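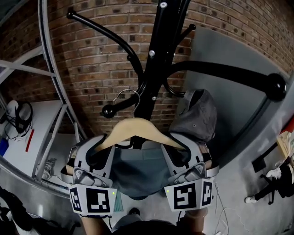

Minutes of the software meeting, March

Posted in: Meeting Notes, Perception & Control

3 comments | 14 shares

Present: Rigoberto Pacheco (chair), Roxana Yupanqui, Cristian Puma, Nayeli Castaño. Rosaura Nina took the minutes and begs everyone's patience, as she joined the group only recently and is still learning which Kozma is the planner and which is the folder of the same name.

Rigoberto opened by thanking everybody for coming in early, and for the pastries, which were much appreciated and gone before the second item. The minutes of the last meeting were accepted with one correction from Cristian: the gripper width filter was his suggestion but Nayeli's code, and he would like her to have the credit for it.

1. Pose tracking from the hand-held grippers

Nayeli went first. She has been working through the coat rack recordings, the ones where the hanger is taken in both grippers and lifted on or off the arm, and she is happier with them than she was a month ago. The cube poses from the two hands now go into Biler on the same clock, and the distance between left and right stays steady through most of a recording. This matters a good deal for hangers, as both hands are holding one stiff object and the software ought to notice when the hands seem to drift apart and the hanger plainly can't have stretched.

The remaining trouble is when only one face of a cube is turned to the camera. The pose then flips back and forth between two answers for a few frames, and the smoother does its best to please both of them. Out of 500 recordings processed with the new build, 19 still show a flip that lasts long enough to spoil the motion. Roxana asked whether those were mostly at the moment the hook comes over the arm. Nayeli said yes, very much so — people turn their wrists there, and they all turn them a little differently.

There was a long and friendly discussion on whether to fix this in the tracker or further down the line. Rigoberto would like to see the hanger constraint used directly: while both grippers are closed on the same object, hold the distance between them fixed and let that choose between the two poses. Cristian worried that this would quietly hide a real slip. Nayeli thought the finger opening would give a slip away and offered to log both versions side by side.

Agreed: Nayeli will add the fixed-distance option to Biler, switched off by default, and run it on the 19 bad recordings first.

2. Planner: hooks, arms and the way off

Cristian reported on Kozma. Putting a hanger on a coat rack is a funny little problem for a planner, he said, and he has grown quite fond of it. The hook has to travel above the ball at the end of the arm, come down behind it, and only then may the grippers open. Taking it off is the same path backward, except that the garment swings, and Kozma knows nothing at all about cloth.

At present the planner treats the garment as a box hanging under the hanger. The box is generous, so Kozma turns down plenty of paths a person would take without thinking, especially with another thing already hanging on a nearby arm. He tried a smaller box and planning got faster, but in simulation the lower edge brushed the pole. Roxana wondered if brushing the pole is really so terrible, given that people let a jacket brush against things all day long. This was felt to be a fair question. After some back and forth it was settled that contact between cloth and pole should carry a cost and should no longer rule a path out, while contact between a gripper and any arm of the rack stays forbidden.

Agreed: Cristian will split the collision settings into hard and soft, and will write down the default values somewhere other than his notebook.

3. Labeling tool

Roxana showed the new timeline view in Lorari. One can now drag the start and end of each step directly, and the gripper opening is drawn as a line underneath, so "close on hanger" and "release" can be found by eye in no time. Everyone liked it. Rosaura, who has done a fair amount of the labeling, asked for a keyboard shortcut to jump to the next change in the opening, and for the undo button to remember more than one step. Roxana said the first was an afternoon's work and the second was a longer story, which she then told.

Two of the label names still mean nearly the same thing ("lift" and "raise"), and the group decided to keep "lift" and have the old files converted.

Agreed: Roxana will do the shortcut and the conversion script. Undo goes on the list for the next release.

4. Export to Clarkimico

Briefly, as time was getting on. The export failed on 11 recordings, all with a missing timestamp in the opening seconds. Rigoberto has traced it to the logger starting before the left hand has reported in. He proposes that the logger wait for both hands, up to 2 seconds, and then give a clear message in place of the current one, which reads only "bad head." There was hearty support for this.

Agreed: Rigoberto to make the change and re-run the failed exports.

5. Any other business

Nayeli asked that people please write the build number in the session notes, even for short sessions, even when they are quite sure it hasn't changed. Cristian apologized in advance.

Rosaura will send around a draft page on how the coordinate frames are named and would be grateful for corrections, gentle or otherwise.

The meeting closed at 10:40. The next one will be at the same hour, with Roxana in the chair.

Tags: bimanual, motion planning, labeling, minutes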